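A sofa is a poor place to prove a robot safe

Wycliffe Nzioka

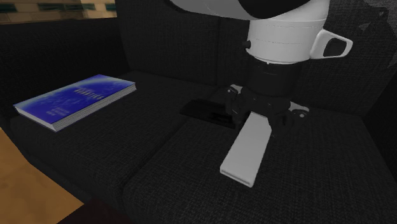 The 456 clean runs

Cokden's home-help arm can pick a remote control off a sofa. I know this because the firm has told us so, many times, since November. The arm did it 456 times in simulation without a fault, and on the strength of that figure it was sent to a trial flat in Barkama.

There it closed on the remote, carried on pressing down, and did not stop. The cushion gave way under it, the arm followed the cushion, and the software went on reporting a normal grasp. A tester had her hand on the seat. She got away with bruised fingers and was the one who hit the stop button.

Look again at the simulated sofa. A blue book with what looks like "ROBOTICS" on the cover, a flat white thing shaped like a remote, a black block near the seam, dark woven cloth you could almost feel. It is good artwork. I would like to know how far that cushion sinks when a gripper leans on it, and a picture can't tell me. Cokden's own fault report, dated 10 Mar 2024, can: it doesn't sink at all. The seat was modelled as a solid slab with a fabric pattern laid over it.

So the arm had learned that a hard surface always pushes back. On a real seat the push came late and weak, and the force limit was never reached until somebody's hand was in the way.

Veronika Halász, who tests lifting gear for Kinyua, put it to me more bluntly than I would have dared. "They tested the robot against a drawing," she said. Her own rule is that a stop has to be tripped on purpose, on real kit, before anyone stands near it. Cokden tripped theirs 2 times, both on a workbench.

The firm now promises 500 fresh runs with a softer cushion. Fine, but who measured the cushion? Sofas sag. The one in my front room has a hollow at one end that would swallow a paperback — and I doubt it is in anybody's model.

Esness, which wants 400 of these arms for its sheltered flats, says it is "reassured by the revised figures". I am not. Simulation is cheap and quick, and it has its uses in finding daft mistakes early. It should not be signing off a machine that reaches down beside people who may be slow to move their hands. Esness should hold its order until the arm has been made to fail on a few old sofas, with the results printed in full, bad ones included.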